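Datasets > Household > Laundry > Trevgate Shirts

Search this site Go

August – posted by the Sorley maintainers

# Trevgate Shirts: README

Notes on folding long-sleeved, button-up shirts on a table. Version 2 holds 630 folds, split into 11 folders by shirt. Sallirau did the labelling.

Labels are `crumpled`, `spread`, `sleeves_in` and `folded`. I don't much trust the first two. A shirt with its collar roughly straight and a sleeve thrown back over the body got either one, depending on who was labelling that afternoon.

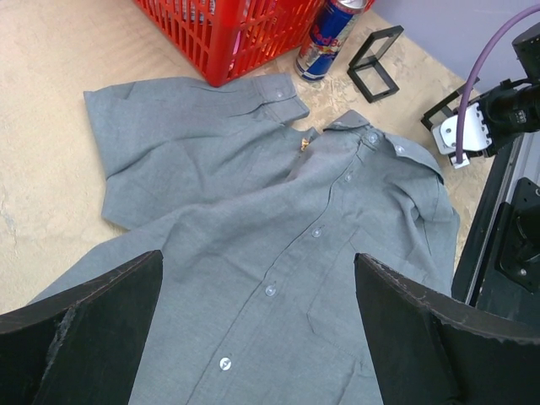

The `folded` label is sounder, though it only says the labeller was content. It doesn't say the shirt would survive a drawer. Navarro's folding guide claims every shirt can be done in 5 moves – I have yet to see that work when a cuff starts out on the wrong side.

Known problems:

- Buttoned and unbuttoned shirts share the same folders.
- Creases are not scored. An earlier scale was dropped as guesswork.
- Short sleeves are missing, so please don't quote this as "shirts in general".

Corrections go in `fixes.txt`, one line per fold, with the folder name first.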